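Wed 15 December

# Mosstead to end single-use cups at town events

The Mosstead town council voted Tuesday night to stop handing out throwaway cups at events held on town property. The rule covers the summer concerts, the street market and the winter fair, and takes effect with the first market of the spring season.

Under the plan, vendors will serve drinks in sturdy returnable cups and charge a $2 deposit. Buyers get the money back when they drop the cup at a return stand. The cups will be washed and stored by Huanca, a dishwashing service in neighboring Clulholm.
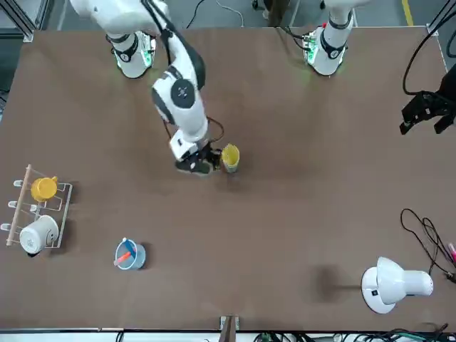 Council member Siham Sqalli, who wrote the measure, said the town tested the idea at the harvest market in September. Vendors there gave out 3205 returnable cups over the weekend, and 354 did not come back. The unclaimed deposits covered part of the cost of replacing them.

"People keep a few as souvenirs, and that's fine," Sqalli said. "We still took home a lot fewer bags of trash."

Not everyone at the meeting was in favor. Hicham Ezzat, who runs a coffee cart at the street market, told the council that handling deposits slows down his line in the morning. He asked for a second return stand near the north gate so customers would stop bringing empties to his window. The council agreed to add one — the budget now pays for two stands in place of the single one used at the test.
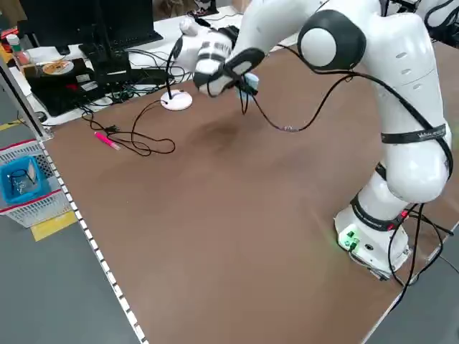 A white arm reaches over a brown tabletop.

Malsha Thambiah, the town's events manager, said food trucks can ask for a delay if they already have a large stock of cups on hand. Requests are due by the end of January. School fundraisers and private parties in the park pavilion are exempt for the first year.

Thambiah said the return stands will take only the town's own cups. Customers who bring a mug from home can have it filled without paying a deposit, as long as the vendor agrees.

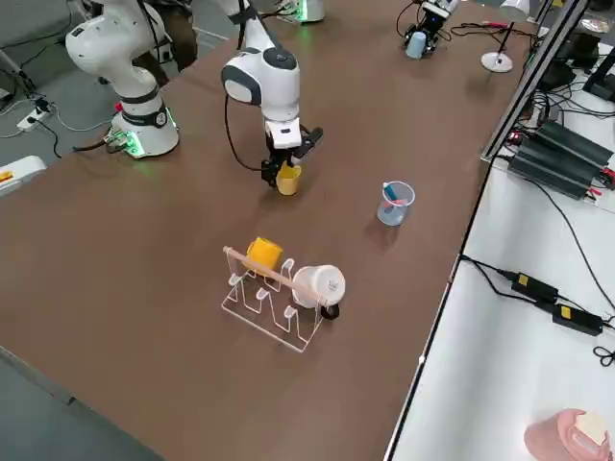 The measure passed 5 to 1, with Youssra Saber voting no. Saber said she supports cutting waste but wanted the town to look at compostable cups first. Sqalli answered that the composting plant used by Mosstead does not accept them. Small cups for tastings and samples, close in size to the yellow one held in the black gripper, were the last point settled. They will stay allowed until the end of next year, and vendors must collect them in a bin at their own table.

Sherif Belkadi of Drident, the company that will supply the returnable cups, said the first delivery is set for late February. Vendors can pick up their share at town hall the week before the spring market opens.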